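Section 7. Teaching the planner about a lived-in room

By now you've got both arms homed and the Zeveo console is showing you live video from the head and both wrists. Good! This is the part I like best, and it's also the part where people skip a step and then write to Urszula Ostrowski at eleven at night. (She answers. Please don't make her.)

Before you start, load the Narnthorpe profile from the Profiles menu. It's the one I tuned for homes with shiny floors, and I'll use its settings all through this section.

1. Open the Wrist View tab and press Mask Fingers. The mask tells the mapper which pixels belong to the gripper, so it doesn't decide there are two big black obstacles following it everywhere. Drag the outline until it hugs both fingertips, highlights and all. I leave a little slack around the tips and go tight along the sides.

2. Do your first check with something close to the camera. A wall edge is perfect. The depth map should put the near edge in its own layer and the furniture well behind it, with a clean break between them.

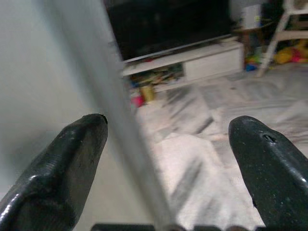
Figure 7-1. Wrist view with a near edge between the fingers and the TV stand well behind it.

If the edge and the furniture come out as one lumpy sheet, raise Near Split one notch at a time. I've never needed more than 3.

CAUTION: Don't let the planner move the arm while Near Split is open for editing. It keeps using the old map until you press Apply, and the old map may not have that wall in it.

3. Turn on Reflection Filter. Polished stone bounces light in soft patches, and without the filter my planner used to treat every patch as a thing to drive around. The default is 20. Go up in small bites, and watch the floor seams while you do it! Once the seams start vanishing from the preview you've gone too far, so back off.

4. Run a label pass on a wide view of the room. Press Label, wait for the bar to fill up to 100, and then read through the list on the left. You're looking for two kinds of mistakes: little things on the floor that got swallowed by the floor (balls, small toys, bits of thread), and thin legs that got dropped. High chairs and side tables are the usual suspects. Click anything it missed and choose Add as Obstacle.

Note: Switched-off televisions often come back as "opening" or "window." Set those to Keep Out by hand. I've asked for a proper fix in the Pawlak detector, but for now it's two clicks.

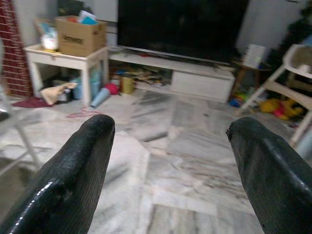
5. Switch to the Head View tab and pick your task area. Draw the box a bit bigger than you think you need. For a fridge, that means the cabinet, the door, and all the floor the door sweeps over, plus whatever is parked nearby. An office chair counts, and so do boxes on the floor.

6. Tell the planner about the door. Choose Add Hinge, click the hinge side, then click the free edge. With the door open you'll get a shaded wedge on the map. Both arms have to treat that wedge as shared space, so tick Shared under Arm Zones or they'll each assume they own it. (I forgot this once and spent an afternoon blaming the controller.) 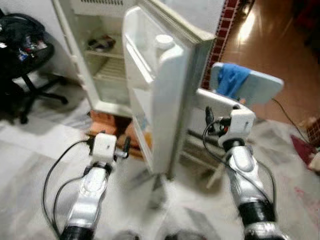
Figure 7-2. Head view with the refrigerator door open and both wrists near it.

7. Check the cables in the same view. Each wrist cable hangs in a loop, and the Clukdale arm model that ships with the software doesn't know that. Open Arm Model, choose Cable Loop, and drag the curve out to match the widest loop you can see. Do left and right separately, they won't match.

8. Press Dry Plan. You'll get ghost arms on the screen and no real motion. Step through it with the arrow keys and keep an eye on the elbows, I always look at the hands and miss the elbows. If a ghost arm turns orange it's inside another arm's zone, so go back to step 6.

CAUTION: Blurry arms in the head view mean the labels for that moment can't be trusted. Hold the arms still and press Label again before you save.

9. Save the map under the room's name and go on to Section 8, where we finally get to set the grip force.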